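Why So Many Containers Are Round

Look along any kitchen shelf and most of the things on it will be one of two shapes. Boxes have flat sides and corners. Cans, jars, mugs, and tubs have one curved side and a flat base. This page is about the second group. The name for the shape is a cylinder.

What a cylinder is

A true cylinder has two flat ends and one curved side. The ends are circles, and they are the same size. If you cut straight across a cylinder at any height, the cut face is a circle of that same size.

Many containers are only close to this. A drinking cup is usually wider at the top than at the bottom. A bottle narrows at the neck. Engineers still call the main part of such an object "roughly cylindrical" and use the cylinder rules to get a first answer. They fix the details afterward.

Three measurements are used:

The radius is the distance from the middle of the circle to its edge.
The diameter is the distance straight across the circle through the middle. It is twice the radius.
The height is the distance from one flat end to the other.

The distance around the outside of the circle also has a name. It is the circumference. For every circle, large or small, the circumference is a little more than three times the diameter. The exact value is called pi, and its digits go on without end.

Reason one: more room inside

Take a strip of paper 297 millimeters long. Bend it into a square and tape the ends together. Now take a second strip of the same length and tape it into a circle. Stand both on a table. The same amount of paper goes around each one, but the circle has more space inside it. The difference is a little more than a quarter.

This is true for any closed shape you can make with the strip. A triangle with equal sides encloses less than a square. A long thin rectangle encloses very little. The circle always encloses the most.

Now suppose the strips are tall and become the walls of a container. The round one holds more than the square one of the same height, and both walls use the same material. A company that makes a great many cans in a day will notice how much metal it saves.

Reason two: no weak corners

Fill a container with water and the water pushes outward on the walls. The push is called pressure. It is small near the surface and larger near the bottom, where there is more water above.

A flat wall does not resist this push very well. It bulges in the middle, and the bulging bends the wall at the corners. The corners are where a square tank is most likely to crack or leak.

A curved wall behaves differently. The pressure pushes on it equally all the way around, and the wall is pulled along its own length, like a belt being tightened. Metal is very good at resisting a pull of this kind. For this reason the wall of a round tank can be thinner than the wall of a square tank doing the same job.

The old water tank at Nirkstead is a useful case. It was built from flat iron plates bolted into a square, and it had heavy rods running through the inside from wall to wall to stop the sides from spreading. The tank that replaced it is a cylinder. It holds more than 61 tons of water and has no rods in it at all.

Gas under pressure needs the same treatment. Spray cans have round sides and a base that curves inward, so that very little of the surface is flat.

Reason three: easy to make

A potter's wheel spins a lump of clay. The potter holds a hand still against it, and each part of the clay passes the hand in turn. Every part is shaped to the same distance from the center. The result has to be round.

A lathe works in a similar way for wood and metal. The work spins and the cutting tool is moved slowly along it. To make a square pot or a square table leg by these methods would need extra steps.

Paper tubes are made by winding. Strips of paper are coated with glue and wrapped at a slant around a metal rod. The rod is then pulled out. You can see the slanted seam if you look closely at the tube inside a roll of paper towels, and if you pull at it the tube will unwind in a long spiral. The Yeom tube works in Lestden makes cardboard tubes in this way for carpet sellers. Its thickest tubes have several layers, each wound over the seam of the layer before.

Drink cans are made by another method. A disk of aluminum is pressed into a shallow cup, and the cup is then pushed through a set of rings that get smaller and smaller. The wall gets thinner and taller at each ring. The base stays thick. The lid is a separate piece and goes on after the can is filled.

What the rim is for

Cut the top off a paper cup and the remaining part feels soft. It squashes into an oval when you hold it. With the top in place it keeps its shape much better.

The reason is the rolled edge. A thin sheet bends easily. The same sheet rolled into a small tube is much harder to bend. A rim puts this small tube, or a thick band of material, around the opening, where the wall has nothing else to support it. The base does the same job at the other end.

Metal cans often have ridges running around the middle as well. They help the wall resist being squeezed inward from the side. A can that is heated and then cooled has to withstand this, because the outside air presses on it once the contents have cooled and shrunk.

Where round containers lose

Round containers have problems too.

They waste space when packed. Put round cans side by side in a box and there are gaps between them that nothing can fill. Milk cartons are often square for this reason. The maker gives up some strength and saves space in the truck.

They roll. A can on its side on a sloping shelf will not stay there. Sometimes this is useful. Some store shelves are sloped on purpose, so that when the front can is taken the next one rolls down to replace it.

They can also tip over.

Leaning and tipping

Every object has a point called its center of mass. For balance problems you can pretend that the whole weight acts at that one point. In a solid cylinder made of one material the center of mass is exactly in the middle, halfway up.

Stand a cylinder upright and imagine a string with a weight on it hanging from the center of mass. The string points to the middle of the base. Now tip the cylinder to one side. The end of the string moves toward the lower edge. As long as it still points inside the part of the base between its edges, the cylinder will drop back upright when you let go. If it points past the edge the cylinder is resting on, the cylinder will fall over. The angle where this changes is called the tipping angle.

A tall narrow cylinder has a small tipping angle, and a short wide one has a large tipping angle. The material does not matter, provided it is the same all the way through.
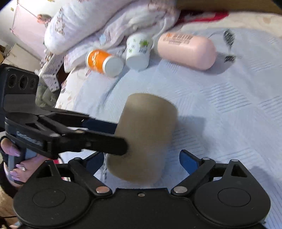 Soon-im Shim wrote in from Flembridge to point out that this rule did not work on her water jug, which was harder to knock over when it was half full than when it was full to the top, although its shape had not changed at all. She asked whether the rule was wrong or the jug was.

Neither one is wrong. The rule as given above is for a solid object of one material. A half-full jug is heavy in its lower part and light in its upper part, so its center of mass is well below the middle. A lower center of mass gives a larger tipping angle. When the jug is filled to the top, the center of mass rises again and the angle gets smaller.

Water adds one more effect. When the jug leans, the water inside flows toward the low side and takes the center of mass with it. This makes the jug a little less steady than a jug with the same weight of frozen water would be. Ships that carry liquids have walls inside their tanks to keep the liquid from moving too far to one side.

Something to try

You will need a paper cup, some modeling clay, a tray, a ruler, and a book. A tray with a rough surface is best, or the cup will slide before it tips.

1. Stand the empty cup on the tray near one end. Lay the book flat beside the tray.
2. Raise that end of the tray slowly. Ask someone to measure how high it is off the table when the cup falls. Write the height down.
3. Press a lump of clay into the bottom of the cup, on the inside. Repeat step 2.
4. Take the clay out and press it around the inside of the cup near the rim. Repeat step 2 again.
5. Repeat each test 2 more times and compare the heights.

If the cup slides each time, put the edge of the book against its lower side as a stop. Keep the book in the same position for all the tests.

The height for step 3 should be the largest. If the heights for one kind of test do not agree with each other, the tray was probably raised too fast. Raise it again, more slowly, and use the new numbers.

Words used on this page

Center of mass: the point where the weight of an object can be treated as acting.
Circumference: the distance around a circle.
Diameter: the distance across a circle through its middle.
Lathe: a machine that spins a piece of wood or metal while it is cut.
Pressure: how hard something pushes on each part of a surface.
Tipping angle: how far an object can lean before it falls over.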